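Barkedia Residents' Meeting, November

I took the notes again, so blame me for the spelling! We got going at 7:30 with 16 of us there.

Parking first, as always. The new permits are ready, 63 so far, and I still haven't picked mine up.

Then the bike shed. Protach wants $336 to fix the lock and hinges. We talked for over 30 minutes – mostly about whether the door should swing the other way – and voted yes.

Last up, the shared kitchen. I love the dark cabinets, though a few people would like something lighter. We'll vote next time.

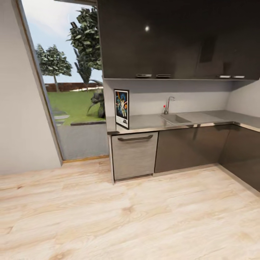
Kitchen drawing, with the window onto the garden

Done by 9, chairs stacked.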